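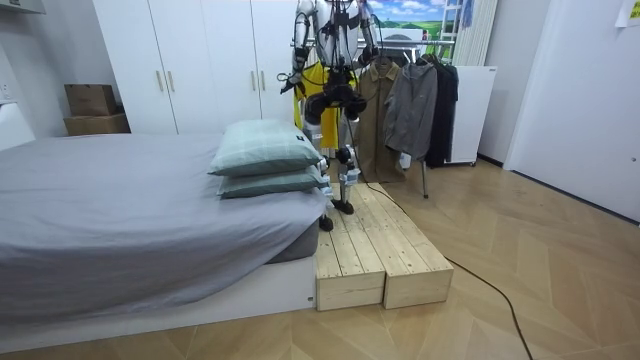
A bedroom with pillows stacked on the bed and a low wooden platform at its foot.

About Tromura

Tromura is a small record label for chamber music, based in Grovley. We record string quartets, piano trios, song recitals and solo programs, and we sell them on CD and as downloads. Our catalog now has 40 titles.

The label began with a single disc of viola sonatas that no other company wanted to put out. It sold well enough to pay for a second one, and we have kept to that pattern. Each release helps to fund the next. We put out six new recordings in a normal year, plus the occasional reissue.

Most of our sessions are held at Imhof Hall, a former grain exchange with a wood floor and a long, even echo. Larger groups use the church at Rarnness, where the organ is also available. We book two full days for a solo album and longer for anything with more than four players. Editing and mastering are done in our own office.

Two things guide what we choose. We like works that have few recordings in print, and we like players who have already performed the music in concert. We do not record orchestras or opera.

Booklets are printed in English, with full song texts and translations. Artists keep the rights to their performances and receive a share of every copy sold, starting with the first.

Demo recordings are welcome all year. Please send one complete movement, unedited, with a short note on the program you have in mind. We listen to everything and reply by email, usually within a month. Retail and library orders go through the same office in Grovley, open until 4 p.m.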